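Closed pension and life policies, transfer of business
Posted by Rerier, 31 January 2018

I have an old with-profits endowment taken out through a firm called Sikora, which stopped taking new customers years ago. Last week a thick pack came saying the whole book of policies is to be moved to Drenton. It says I need do nothing. The plan runs for another seven years, and I pay in monthly by direct debit.

There is a guaranteed sum at the end plus whatever bonuses get added. The pack has 267 pages if you download the full version and I have read the summary twice. What I want to know is whether the guarantee moves across with the policy, and whether I can say no. The surrender value on my last statement was nearly £1664 below what I have been told to expect if I hold on to the end, so I don't much want to cash it in.

3 replies

Przemysław Nowicki

The guarantee goes with the policy. In a transfer like this the new company takes on the contract as written, so the sum assured, the end date and your premium should all stay as they are. It has to go through the court, and an independent expert writes a report on whether any group of policyholders is likely to be worse off. The summary of that report will be in your pack, usually near the back. 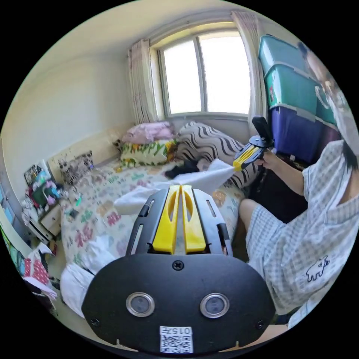
You can't opt out as one person, but you can object. Write to the address in the pack or ring the helpline, and your objection has to be put before the judge. You can also turn up at the hearing, which I think most firms hold in London. Before any of that, find your original schedule and check the guaranteed figure against the one in the pack. I went through mine at the weekend — the schedule turned out to be stapled behind a letter about a change of address.

Things worth checking, in the order I did them:

1. The policy number on the pack matches your schedule. If you have two policies you should be told about both.

2. Which fund you will be in afterwards. Sometimes the old with-profits fund is kept separate inside the new company and sometimes it is merged. Bonuses are not guaranteed until they are added, so this is the part that can change what you get.

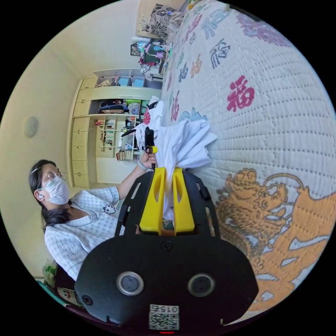

3. The direct debit. Mine was moved over without a new form, but the name on the bank statement changed in March and I nearly cancelled it by mistake.

4. Who to complain to about old matters. If you think you were badly advised at the start, ask in writing which firm deals with that after the move.

Kikton

Mine was moved a while back, different company. Nothing happened apart from new headed paper. I'd just leave it.

Rerier

Thank you both. I have found the schedule and the guaranteed figure is the same as in the pack. The fund is being kept separate, going by page 7 of the summary. I rang the helpline about the direct debit and they said it carries over and I will get a letter first.

One more thing if anyone knows — there is a small loan against the policy, £800, taken out a long time ago. The pack doesn't mention loans at all.

Przemysław Nowicki

The loan should move as well, on the same terms, and be taken off what you are paid at the end. Ask them to confirm the balance and the interest rate in writing before the transfer date, and keep the letter with the schedule.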